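## 4. Setting up the drinks counter

This section covers the wall rail, the hanging basket, the bottle holder and the counter surface. Complete Section 3 (cutting and deburring the rail) first. Two people are needed for steps 4 to 7.

### 4.1 Parts and tools

| Item | Part | Notes |
|---|---|---|
| A | Horizontal rail, aluminum, 1700 mm | Cut to length in Section 3 |
| B | Vertical post, aluminum | Supplied with end caps |
| C | Corner bracket | Left and right versions are different |
| D | Wire mesh basket, white | Hooks are part of the basket |
| E | Bottle holder, dark gray | Stands on the counter, no fasteners |
| F | Screw bag | Check the contents against the card inside |

You also need a pencil, a spirit level, a tape measure, a 4 mm hex key, a drill, and wall plugs suited to the wall. Wall plugs are not supplied.

**CAUTION:** Check the wall for pipes and cables before drilling. Do not drill directly above or below a socket or switch.

### 4.2 Fitting the rail and post

1. Clear the counter and cover it with a cloth or cardboard. Marble-pattern tops scratch easily and the scratches cannot be polished out.
2. Measure up 234 mm from the counter surface at both ends of the planned rail position. Mark both points in pencil.
3. Join the marks with the level. If the counter is not level, follow the level and not the counter.
4. Hold rail A against the line. Have the second person mark the wall through the mounting holes.
5. Take the rail down, drill, and insert the plugs.
6. Fix rail A with the long screws from bag F. Tighten the end screws first, then the middle ones. Leave each a quarter turn loose.
7. Offer up post B and join it to the rail with bracket C. The flat side of the bracket faces the wall.
8. Check the post with the level, then tighten all screws, including those left loose in step 6.
9. Press the end caps onto the open ends.

**NOTE:** Bracket C from Skurnar rail kits sold before October has a slotted hole in place of a round one. Both types fit. With the slotted type, put a washer under the screw head.

**NOTE:** If the rail moves when pulled by hand, remove it and check the plugs. Longer screws in a loose plug do not solve the problem.

### 4.3 Hanging the basket

1. Hold basket D at a slight angle and place both hooks over the top edge of the rail.
2. Lower the front until the back of the basket rests against the wall.
3. Slide it to the position you want. Keep it clear of the post so that the hooks can be lifted off for cleaning.
4. Load the basket with light items only: cups, napkins, spare caps, tea bags.

**CAUTION:** Do not store full bottles in the basket. The hooks open under load and the basket may drop onto the counter.

To move the basket, empty it first. Dragging a loaded basket along the rail leaves marks in the aluminum.

### 4.4 Placing the bottle holder

1. Wipe the counter and the underside of holder E. Let both dry.
2. Set the holder toward the front of the counter, with enough space on one side for a hand.
3. Stand the bottle in the holder with the cap on and the label facing out.
4. Press lightly on one side of the holder. It should stay flat. If it rocks, look for grit under the base.

The holder takes one upright bottle. Tall bottles should be filled or nearly filled when placed in it; a tall bottle that is close to empty tips more easily when knocked. Use the inner ring supplied with the Wodov version of the holder if the bottle is narrow and leans.

### 4.5 Sorting bottles at the counter

The counter has two zones. The holder zone is for the bottle in use. The other side is the sorting zone, where smaller bottles are laid before they go to the recycling bin or back to the shelf.

1. Place incoming bottles on their sides in the sorting zone. Point the necks away from the counter edge.
2. Check each cap. Tighten loose caps before laying the bottle down.
3. Set aside any bottle that still contains liquid. Empty it into the sink before it is recycled.
4. Remove caps and sleeves only if the local collection rules ask for it.
5. Clear the zone when it is full. Do not stack bottles on top of one another.

**NOTE:** Bottles lying on their sides can roll. If the counter slopes toward the room, lay a folded towel along the front edge.

Damaged bottles must not be refilled or returned to the shelf. Treat a bottle as damaged if the wall is creased, if the base no longer sits flat, or if the cap turns without gripping.

### 4.6 Final check

| Check | Result required |
|---|---|
| Rail | Level, no movement by hand |
| Bracket C | Screws tight, flat side to wall |
| Basket | Both hooks seated |
| Holder | Flat, base dry |
| Sorting zone | Separate from the holder |

Repeat the rail and bracket checks after one month. Record the result on the card in bag F. Replacement brackets are ordered under part number 1054.

*Section 4 revised by Chantal Caron, checked by Trevor Desjardins.*

### 4.7 Reference layout

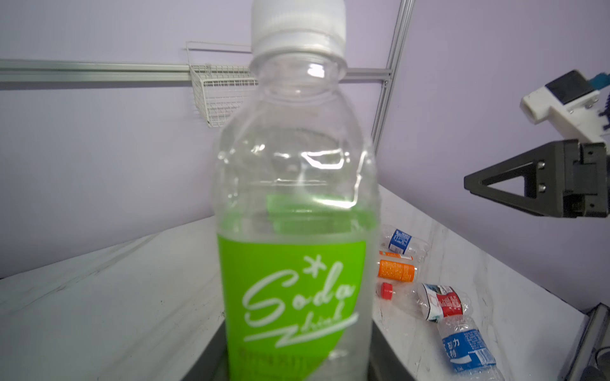

Zone spacing depends on the depth of the counter, and no fixed distance is given. Leave enough room to lift the holder out without touching anything in the sorting zone. The soda bottle with the lime-green label stands upright in its dark gray holder, with the smaller bottles on their sides to the right. The crumpled one with the red cap counts as damaged under 4.5 and goes to recycling. The basket hangs on the rail to the left of the post, as required by 4.3, step 3.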